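Small blocks on a round white table, how to sort and store them?
Community help > Home and play > Toys
Posted by Camacho, 2021-09-26

Hello all. I have a round white table where the toys live, and in the evening it is always covered. There are cubes, nesting boxes with numbers, a rubber duck and other small things. I tried one big bag, but then the small pieces go to the bottom and we must empty everything to find one cube.
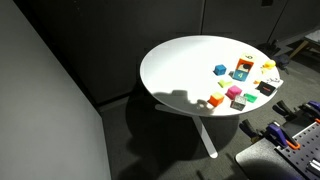

The table, with the number 4 box and the duck.

My shelf is 30 cm deep. Is it better to sort by color, or by kind of toy? I would like a way that a child of three can also follow.

Mimia
742 posts

I recommend by kind. Colors look nice for one day, but a child does not search for "green", she searches for the banana. I use three low boxes without lids: hard cubes, soft cubes, and all other things. The nesting boxes can go one inside the other, so they need almost no place. Please keep paper and cards in a separate envelope, they bend very quickly. 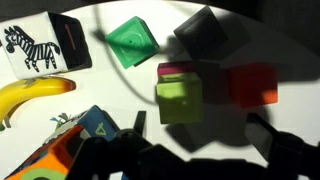 Page 2 of 2

Mimia (continued)
Soft fabric cubes like the one with the zebra should have their own box, in my opinion. They take much space, and the hard blocks get lost between them. Also I would put the cable away before play time. For a table of this kind I wipe with a damp cloth after the toys are away.

Dulesard
30 posts

we just use a tray. push everything in, finished

Fluvance
1,402 posts

I agree with Mimia about the boxes. Measure the shelf again before you buy, mine were too deep and I had to return them in March.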